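Department store restaurants deserve better than the jokes

Sat 10 October

The restaurant on the top floor of Studen closes in November. The notice by the elevator gives two sentences to it and then moves on to the new parking rates. I have eaten there most weeks for a long time, and I think the store is making a mistake.

The usual case against places like this is easy to make. The carpet is old. The menu has chicken pot pie, a club sandwich, tomato soup and a fish of the day that is nearly always cod. The coffee comes from a machine that was last admired in another decade. If you want a meal to talk about afterward, you go across the square to Ilano, where the plates are small and the waiter explains them.

I like Ilano. I go there for birthdays. But a town needs more places to eat on a Tuesday than it needs places to eat on a birthday, and it keeps losing the first kind while the second kind gets the write-ups.

Look at what the Studen restaurant does well. You can walk in at 2 in the afternoon and get a hot lunch. You can walk in alone and be given a table by the window, not a stool facing the restroom door. The chairs have arms, so people who have trouble getting up can get up. The soup is made in the kitchen and costs less than a sandwich from the gas station. You can hear the person you came with. I can't say all of this about anywhere else downtown, and most places can't claim half of it.

The store says the floor doesn't pay its way. I believe the numbers, as far as they go. The restaurant has 50 seats, and it is rarely full except before the holidays. What the numbers leave out is the trip itself. People who come up for pie go back down through housewares and bedding, and some of them carry a bag out. My last set of towels was bought that way. So was a frying pan I did not need. Take away lunch and I have no reason to go above the first floor, and not much reason to go in at all. I can order towels from my kitchen table.
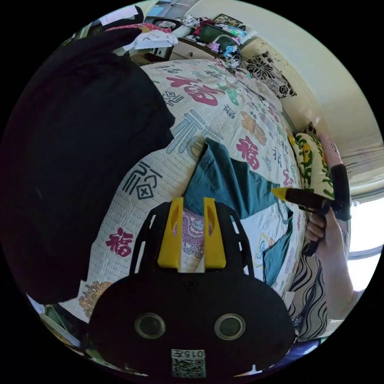 Lemaire tried the same thing two years ago. It shut its lunch counter and put in a grab-and-go case with wraps, yogurt and bottled juice. I have bought from it twice. The wraps are cold in the middle and there is nowhere to sit, so people eat them on the bench outside the shoe department or take them back to the car. The old counter served a decent grilled cheese with pickles for the price of one of those wraps.

What is planned for Studen is a branch of Stultia, the dessert chain. It will have 300 flavor combinations, according to the poster, and a wall for taking pictures. I have nothing against dessert. I would only point out that the town already has ice cream on three corners, and none of those places will sell you a bowl of soup.

If the store wanted to keep the restaurant, there are ordinary things it could try before giving up. Cut the menu to eight dishes and cook them properly. Buy a new coffee machine. Put a sign at the street door, where people walking by can see it, because I have met lifelong residents who had no idea the place existed. Open at eight for breakfast, when the bus station crowd is looking for eggs and finding muffins.

A petition by the register had 2,869 names on it when I signed. The store manager has said she will read it. I hope she does it upstairs, at lunch, with the cod.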